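Sorting the block bins

Print this post | E-mail to a friend

August is when I go through the shop bench. It sits against the back wall and the rest of the year it collects whatever I put down on it. This time I gave myself two afternoons and finished in three.

The part that took longest was the wooden blocks. I cut them from offcuts a few winters ago, when my sister's kids were small enough to want them, and I have been adding to them ever since. They are plain sticks, rectangular, with the edges knocked down so they don't splinter. The reds are the long ones and the greens are shorter. I also made yellows and blues, but most of those went to Revathi Shetty for her classroom and I don't expect them back.

Until this summer the whole set lived in a canvas tote under the bench. That was fine when there were only a few. Once the bag got heavy the seams started to go, and any time I wanted a certain length I had to tip the lot out on the floor. I tried shoebox-size plastic tubs next. They cracked at the corners the first winter, because the shop isn't heated and I am not gentle.

What I use now is metal. Zhiqiang Xu was clearing out a place on Clarnivmont Road and had bins he wanted gone, so I drove over with the truck at 9 in the morning and took a pair. I paid 80 dollars, and he threw in a box of Grornik clamps that I did need. The bins were dirty but sound. I washed them with dish soap and a stiff brush, then went over the rims with a file where they felt sharp. I thought about repainting and decided against it. The paint would only get knocked off again.

Before anything went back in for good, I did a trial with a handful of reds and greens to see how they would sit.

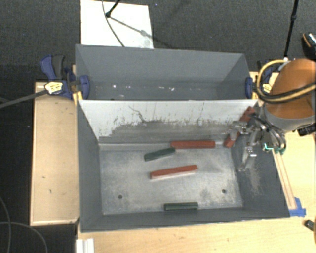 Reds and greens in the front bin. The floor is bare metal and well scuffed.

The sloping sides turned out to be useful. In the plastic tubs the blocks would stand up against the straight walls and jam, and I'd have to dig. In the metal bin they mostly slide down and lie flat. The noise is another matter. Dropping a hardwood stick on sheet metal is loud enough that the dog leaves. I cut a piece of rubber shelf liner for the bottom and tried that for a day, but sawdust got under it and the corners curled, so I pulled it out. Now I just don't throw them.

The small holes in the floor I left alone. Sawdust sifts out through them a little at a time and I sweep it up off the bench with everything else. If I ever store screws in there I will tape them over.

As for sorting, I did it by length first and then by color. Anything with a split end went in the stove pile. Anything with chipped paint but good wood went in a bucket to be sanded and done again. For the red I still have most of a quart of Kiltari barn enamel - it goes on thick and takes two days to stop being tacky, but it wears well. The green is an old can with no label left on it, and when that runs out I'll have to match it by eye.

Hanyu Yuan came by on the second afternoon to borrow my block plane and stayed to help sort. He is faster at it than I am. He also thinks I should put the greens in the back bin and keep the front one only for reds. I told him I would think about it. The back one is harder for me to reach with my shoulder the way it is, and the greens are what I use most, as spacers and glue-up supports. For now both colors share the front, and the back bin gets the odd lengths.

Still to do on the bench:

The drawer with the drill bits. I know which ones are dull and I keep putting them back anyway.

The light over the vise, which flickers when the compressor kicks on. Reda Ouazzani said he would look at it when he's back from his mother's.

The jar of mixed hinges. I would give these away to anyone who asks. They are mostly brass-plated, in no particular sizes, and few of them have a mate.

I may build a low rack so the bins don't take up bench space all year. I have enough maple left for it if I am careful with the cuts, and if I come up short I'll use pine for the back rail where it won't show. I'll put up the measurements once it's built.

9 comments | 80 shares

Print this post | E-mail to a friend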